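Hand-held gripper demonstration (household folding)

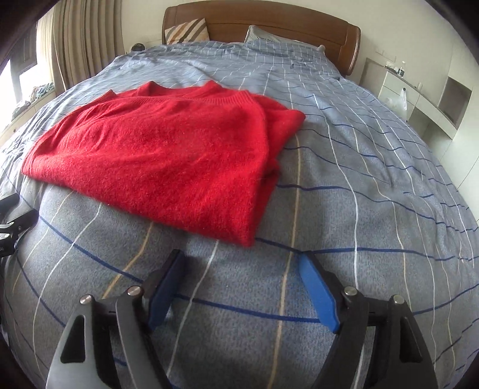

Overview

Hand-held gripper demonstration is a way of teaching robots to do jobs with their hands, so to speak, without a robot being present while the teaching goes on. A person picks up a pair of gripper tools, one for each hand, and carries out an ordinary task with them, such as folding a jumper on a bed, while a wide-angle camera on each tool records what the jaws are doing and what lies in front of them. The recordings are later used to train a control program, usually called a policy, which is then run on robot arms fitted with matching jaws.

The method belongs to the wider family known as imitation learning, and it has become a favourite for work with cloth, a material that has troubled robot builders for a very long time. A mug keeps its shape when you move it, whereas a red knitted jumper with a fuzzy surface and ribbed edges can settle in any number of ways, and even a folded one may end up as an uneven wedge with a corner poking out from under the top layer.

Background

Earlier work on folding mostly relied on teleoperation, in which a person steers a real robot from a short distance away. It gives good, clean records of the robot's movements, but the arms are heavy and costly, and few families would be pleased to have them bolted down beside the bed. Most of the early folding records were therefore made on plain laboratory tables, and programs trained on them tended to lose their way when they met a checked bedspread, a striped cushion or strong light from a window.

The Ledwood study, one of the better-known pieces of work on the subject, set out to see how much of this trouble came from the surroundings and how much from the garments themselves. Its authors took hand-held tools into 52 homes and gathered 2,000 folding demonstrations, using whatever knitwear the households were happy to lend.

Method

Each demonstration begins with the garment spread on a bed or sofa and ends when the person opens both grippers and draws them back. The position of each tool is worked out afterwards from its video and from a small motion sensor in the handle, and the opening of the jaws is read from the picture too. A program named Ultiso lines up the left-hand and right-hand recordings in time, a fiddly business, as a difference too small for the eye to notice can spoil a movement in which both hands must lift together.

The jaws end in flat, padded fingertips, and people generally need a little practice before they can pick up a single layer of wool with them. Thick ribbing at the neck and hem is easier to get hold of, and many demonstrators learn to start there of their own accord.

Results

Two policies were compared. Rewi was trained on 1,000 demonstrations drawn from only 11 homes, while Runora had the same number drawn from all 52. In homes that neither had met before, Runora was clearly the steadier of the two, and the gap was widest on patterned bedding, where Rewi would sometimes close its jaws on a line in the cover and carry on as though it were holding a sleeve. Adding the remaining demonstrations to Runora brought a further gain, though a rather smaller one than the authors had hoped for.

Limitations

The tools record sight and movement but have no proper sense of touch, so a policy has little to go on when two layers of wool cling together. Wide lenses also bend straight lines near the edges of the view, and this has to be allowed for when positions are worked out. Heavy garments remain difficult, and cardigans with buttons were left out of the Ledwood study altogether.

See also

Imitation learning
Teleoperation
Cloth handling in robotics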